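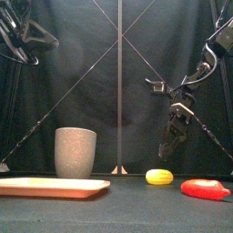 Home Stories Archive Submit

The Upgrade

At 5:40 in the morning Hưng Khổng found the missing subscribers, and he was so happy he stood up and knocked over his tea.

All August he had been the only analyst on the Street with a kind word for Ostovora. Everybody else had it down as a dying rural phone company with ugly debt and a worse logo. His own firm, Durrani, had let him keep his Buy rating mostly out of politeness. But he loved this company! He loved the footnotes. He loved the way they reported pole rentals on a separate line, like a farmer keeping track of one particular cow.
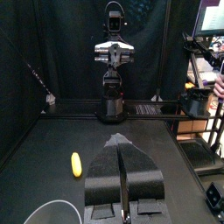
And now this. Footnote 74, way in the back, past the pension tables. Ostovora had bought a tiny carrier called Plarkeo in the spring and hadn't put its customers into the totals yet. They were sitting there in plain English, small business lines, long contracts, hardly anybody leaving. He ran it through the model and the earnings number jumped 2 cents. He ran it again (he'd typed it with wet fingers) and got the same thing.

Two cents! On a stock where people fought over half of one!

He called the trading desk before he had his shoes on.

"Ostovora," he said. "I'm raising."

"You're always raising," said Bollus, who ran the desk and had been up since three.

"I'm raising more."

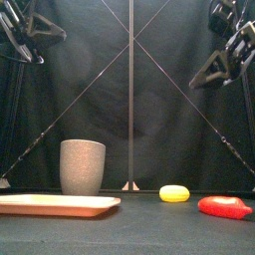 Left and right grippers over the dark tabletop

There was a long breath on the line, and keys clicking.

"How many customers are we talking about?"

"Eight hundred thirty-four."

"Thousand?"

"No, 834. But Bollus, they're wonderful customers. One of them is a hospital."

"I've got a guy here who wants to sell 2,000 shares," Bollus said. "That's the whole market in your stock this morning. One guy."

"Then tell him about the hospital!"

He wrote the note in one sitting, with the blinds going from gray to gold beside him. He put in the poles. He put in a chart he'd wanted to use since June. When the compliance desk struck out the word "marvelous" he changed it to "favorable" and felt marvelous anyway.
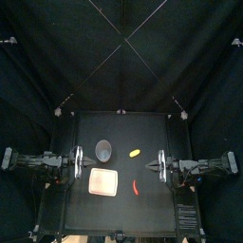 Two robot arms extended toward each other, with black fabric behind

By the opening bell the stock hadn't moved. Then it ticked up a penny, and his phone rang.

"The guy's keeping his shares," said Bollus. "He wants to know which hospital."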